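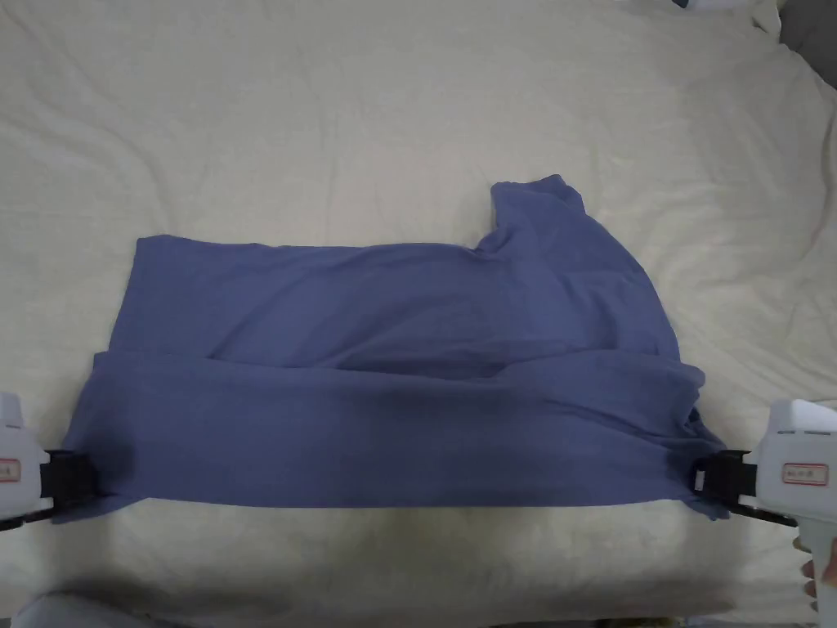
Moving in nine days and I have done nothing. Well. Not nothing. I made a list, lost the list, made a second list on the back of the first lease. The new place is in Brulton, second floor, no elevator, and the lease starts 1 Jun 2018 whether I am ready or not. I keep starting on the small stuff. A blue T-shirt half folded on a wrinkled sheet, that's the level I'm at, meanwhile the kitchen has not been touched and the closet in the hall I'm just not opening. Every time I tell myself start with the big things and every time I start with shirts.

So the money part, because three people asked. First mover quoted me 3000. Three thousand dollars! For a one bedroom! I said thank you and hung up and ate some crackers over the sink. Second one, Nokbridge, came in at 468 plus tips, with the catch that I have to have everything boxed and by the door when they get there. Fine. That's the deal. Imelda Mercado used them when she left Pokow and she said they were on time and only scratched one thing, and it was a thing she hated anyway.

Boxes. I bought 60 from the place on Deschamps and that was too many or not enough, can't tell. Got the small size mostly. Last move I put all my books in the big ones and nobody could lift them, me included, and we ended up taking books out on the sidewalk in the rain and carrying them up in grocery bags. Never again. Small boxes for books. Big boxes for pillows and coats and lampshades. Write the room on the side, not the top, becuase once they're stacked you can't see the top. I knew this. I still wrote on the first ten tops.

Things I have thrown out so far:
a fondue set with no forks
every phone charger older than my niece
four years of takeout menus (two of those places are closed)
the rug. Sorry rug

Things I have not thrown out and should: the desk. It wobbles. It has always wobbled. Shakuntala Pathak gave it to me when she went back to school and I think she'd be relieved if I let it go, she asked about it last week in kind of a hopeful way. But then what do I write on? I measured the new bedroom and it would fit with 4 inches to spare, which felt like a sign, so now it's coming. We'll see how it does on the stairs.

Change of address stuff is where I always mess up. Post office is done. Bank done. Dentist, no. Car insurance, no, and I have to call because the website kicks me back to the login page every time I put in the new zip. The electric company wants a week's notice to shut off and I have, lets see, just over a week. Calling tomorrow. Library card too, they're strict about it in Brulton, different county.

I'm going to miss this apartment a bit. The radiator bangs and the bathroom door has never closed right but the light in the kitchen before work is really good, and the guy downstairs plays trumpet, badly, and then last winter he got sort of better. I never told him. Maybe I'll leave a note.

Anyway no internet at the new place till July, the installer had nothing sooner, so it'll be quiet on here. I'll post from the library if they let me have a card. If anyone local wants a perfectly good floor lamp, comment or text me before the weekend, it's not coming with me.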